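19 March 2018
Distemper trials, carried on from January

Trial 249. Ground coat again. I had hoped to be writing about the second block by now, but the ground still dusts, so the second block can stay on its shelf and go on being admired.

Recap for anyone joining at this page. The Loseo pattern is leaf and berry on a tinted ground, the original in soft distemper: whiting, a bit of pigment, animal glue size, water. The Starumden people want a run of it for the back stairs of their house and they want it in the real stuff, having been told (by me, in writing, in a weak moment) that the real stuff has a surface no emulsion can match. True enough. It also comes off on your sleeve.

State of play on the size. Too little and the ground powders when you draw a dark cloth over it. Too much and it cures hard, shrinks, and flakes off in little curled plates, usually overnight and usually from the best length. Between the two there is a band where it behaves. On the old glue I could find that band half asleep. On the new glue from Sombatkul I have found it twice and lost it both times by the following morning.

Things I now think about the Sombatkul glue:
It swells faster than the old pearl glue. The soak overnight is too long, or at any rate does nothing useful after the first hour or so.
It sets to a firmer jelly at the same strength, so my habit of judging by wobble is telling me lies. Wobble had served me well for years and I am sorry to see it go.
It smells less. Kamonchanok says this is an improvement. I miss the warning.

Kamonchanok Ongart has taken over the weighing, on the grounds that my pencilled "good handful" in the January pages cannot be reproduced by anyone with different hands. She has a point. She has also ruled a column for room temperature, which I filled in as "cold" until she took the pencil away.

Today's mix: whiting slaked in cold water, left alone, top water poured off. Tint ground separately with a drop of spirit (the red earth floats otherwise and you get freckles). Glue warmed in the double pan, never boiled, poured in slow with someone else stirring. Then left to chill to a loose jelly and beaten out again before brushing. I have tried putting it on warm, to save the wait. It goes on like milk and dries like a map.

First length brushed out: drag marks, even tone, no freckles. Second length: a stripe down the left where I stopped to answer the telephone. You cannot stop. Once the edge has gone off it has gone off, and going back over it lifts what is underneath. The caller wanted to know whether we did carpets.

Dust test on the first length when dry to the touch: faint mark on the black cloth. Fainter than trial 248. I rubbed it again a bit later to be sure, and got a stronger mark, which says more about how hard I was rubbing. We need a proper weight on a felt pad. Kamonchanok suggests the lead sinker out of the curtain drawer. Agreed, if it can be found under the curtains.

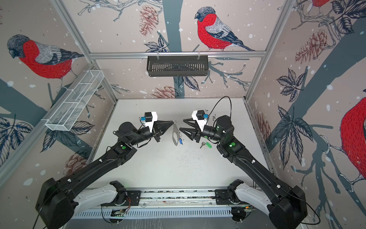
Next, the matter of the ground colour, where we have been going wrong in a different way from the one we were enjoying. The Starumden fragment has always been written down here as "stone", and I mixed to stone, and it looked dead. With the fragment held up to the window and the grime looked past, there's a good deal of pink in it. It wants to be nearer the ground on the bullfinch paper, that pale pinkish beige with the pine branches and cones going over it, and then every green you put on top wakes up a little. The snow is worth stealing from as well. White dots on a ground that pale ought to vanish, and they don't, so I needn't fret as much as I have about the berry highlights on ours. I'd been deepening the ground by degrees to give the white something to stand on, which is how we arrived at the colour of old sticking plaster in trials 240 onwards.

New tint, then: same red earth, less of it, a touch of yellow ochre, leave out the black altogether. The black was mine. I put it in to "quiet" the pink and it quieted it to death. Wet, the new mix looks alarming, like something for a sore throat. Distemper dries a long way paler than it goes on and I have known this all my working life and am still alarmed every time. Dab test on lining paper, dried in front of the heater: very close to the clean bit of the fragment, the strip that was under the dado rail. Warmer on the heater side, but I think that is the lamp.

Kamonchanok thinks it is a shade too yellow. We looked at it by the door and she was right, then we looked at it by the sink and I was. Leave it until there's decent daylight.

Blocks. The pear block for the leaf has moved. Not much, a hair over the long side, but the pitch pins now land proud of the last impression and it shows as a pale sliver between repeats. I blame the heater, and the person who put the block near it, who is me. It has gone under the damp sacking with a board on top. In January the same trick brought the berry block back nearly flat, though it took its time and grew a mild fur that had to be brushed off.

The felt on the colour sieve needs replacing. It's holding paint at one corner and starving the opposite one, so the leaf prints fat at the stalk and thin at the tip, which looks deliberate for the first repeat and then does not. I have asked Funex for felt. They sell it by the length and quoted 699 for a roll, from which I could re-felt every sieve in the county and carpet the stairs for the gentleman on the telephone. Have asked whether they do offcuts.

Note on the whiting while I remember. The last sack is coarser than the one before. You can feel it between finger and thumb. It's been going through the fine sieve but leaving a sandy bottom in the bucket, and I suspect some of the dusting we have laid at the glue's door is really this. Coarse grains don't bind as well, they just sit there waiting to leave. If that is so, I've been rude about the glue for two months without cause. Not ready to apologise yet. Do one batch with the tail end of the old sack and the new glue, change nothing else, and find out. Kamonchanok asked politely why this was not done in January. There's a blank column for that in her ruling too.

On paper. Still using the heavy lining stock, joined with a thin overlap and sanded. The join shows through the ground if you brush along it and disappears if you brush across, then shows again when the block goes over. Tried printing with a softer blanket underneath. Better at the join, mushier at the leaf edges. The original has mushy leaf edges in places. I'm tempted to call this fidelity. The client has the fragment in a drawer and will be able to check.

Asked by the client how they should clean it. Told them: don't. Told them bread, for marks, gently, white and a day old with the crust off. There was a silence at the other end. I added that on a back staircase they might think about a varnished dado below hand height, and the silence improved. Need to send that in writing with a sketch. The sketch should not show a dog, as last time they took it for part of the design.

Left drying: the first length from 249, hung over the rail away from the heater. The striped one is face up on the long board for practice printing. It is perfectly good for setting pins by. Dab cards for the new tint are clipped by the door, marked on the back in pencil, wet date and dry date.

To do:
Old whiting with new glue, small batch, Kamonchanok to weigh.
Lead sinker, felt pad, black cloth. Same number of passes each time, written down.
Look at the tint in daylight before either of us says anything more about yellow.
Turn the pear block over and re-damp the sacking.
Chase Funex about offcuts.
Wash the double pan. It has been soaking and will be easier tomorrow, as it was going to be yesterday.
Telephone off the hook while brushing.

Later. Went back for my glasses and rubbed the first length with my cuff in passing. Mark on cuff. Pale pink, quite a nice one.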